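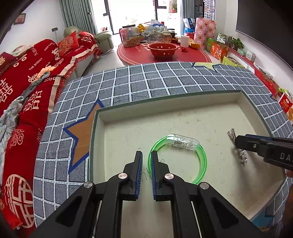 Green plastic bangle in the white box, a gripper at its left side and another to the right.

Namoden: entries and results from the Flirkham pony racing evenings

README, last touched in April. Written in a rush before the new season, will tidy when I get a chance.

What's in it

Entries, results, going and times for the pony racing at Flirkham. 41 meetings, 175 races, 2,852 entries. One row per entry, so non-runners are in there too. If you want only the ponies that went to post, filter on status, see further down. Please do this first. People keep emailing me average field sizes that are far too big.

Files

entries.csv - the main one
races.csv - one row per race, distance, height class, going, winning time
meetings.csv - one row per evening, first race time, weather as written on the card
ponies.csv - name, height class, sex, colour where given
fixes.txt - changes made by hand, oldest first

All comma separated, UTF-8. Excel will make a mess of the accents in the Jabłońska Plate unless you import it properly instead of double clicking.

Where it came from

Race cards and the judge's sheets. Cards were printed, so mostly fine. Judge's sheets are handwriting, some of it in pencil, some of it after rain. Typed in by me and then checked against the results pinned up in the secretary's tent, where a copy survived. Where it didn't survive, no second check. Column checked in races.csv says yes or no.

Stikden is the script that joins the lot together. Lives in the same folder. Run it from there and nowhere else, paths are not clever. It reads the raw sheets, applies fixes.txt, writes the CSVs over the top of the old ones without asking. Take a copy.

Columns in entries.csv

meeting_id, race_id - match the other files
card_no - saddlecloth number. Not the same as the draw, there is no draw, they walk in and get let go by flag
pony_id - match to ponies.csv
rider_code - see Riders
status - ran, nr (non-runner), wd (withdrawn at the start), void
pos - finishing position. Blank if it didn't finish
out - how it didn't finish: pu (pulled up), ur (unseated), ro (ran out), ref (refused at the start)
dist_behind - lengths behind the one in front, as called by the judge. Text, becuase of "nk", "hd" and "sh hd"
notes - anything scribbled next to the name

Weights aren't in. They were written down for the open races only and I didn't trust half of them. Might add later.

Riders

Riders are children and young teenagers, so no names. Codes only, made fresh each season, which means you can't follow a rider from one season to the next. That's on purpose. Please don't try to work them out from old newspaper reports. Ponies keep their names right through.

Going

Free text on the cards, so I made a column going_simple with firm, good, soft, heavy. Original wording kept in going_text. "Good, soft by the dyke" became good. "Soft, good by the dyke" became soft. You may disagree. The far bend holds water and nobody rates it separately, bear that in mind with times.

Times

By hand, stopwatch, judge's box. To the nearest second early on, tenths later. Don't compare tenths with whole seconds and then write to me about a track record. Missing time is blank and never zero. If you find a zero it's a mistake and I'd like to know.

Distances are the advertised ones. The rail moved whenever the inside got cut up, so real distance was longer on those nights. rail_out in races.csv is yes where the card mentions it. Where the card says nothing I've left it blank, doesn't mean the rail was in.

Known problems

Two ponies with the same name, different height classes. Split into separate ids. Some of the early runs could be under the wrong one.

Dead heats: both get the same pos, next one skips a place. One race has a dead heat for last, looks odd, is right.

Meeting abandoned for fog after the second race. Races run are in, the rest are void. Void races still have their entries.

The Jabłońska Plate changed from the smaller class to the larger one and kept its name. Don't plot it as one line.

Prize money is patchy. Often it just says "rosette and hamper".

Evening start times were printed, not real. Most nights ran late. off_time is filled in only if the starter wrote it down.

Good for

Field sizes, non-runner rates on different going, which ponies liked mud. Teaching people to clean data, it has been used for that at an evening class and they found plenty wrong, see fixes.txt.

Not good for

Betting models. There wasn't a ring at these meetings and no odds are recorded. Comparing riders. Anything about Thoroughbreds. Anything needing exact times.

Quick check after downloading

Count the rows in entries.csv, header left out. Should be 2,852. races.csv should be 175 and meetings.csv should be 41. If not, download it agian, the connection drops on big files. Then check that every race_id in entries turns up in races. Stikden prints a line for any that don't.

Corrections

Send the race_id, what it says, what it should say, and how you know. A photo of an old card is best. "I was there" is fine for withdrawals and fallers, less so for distances. No big spreadsheets with everything recoloured please.

Using it

Free to use, just say Namoden and link back. If you change the going categories say so.

Still to do

Weights, as above. Sires where the owners have sent them. Scan the cards for the wet season, they're in a box and stuck together.

Kept by Bronisława Makowska. Replies are slow on race nights.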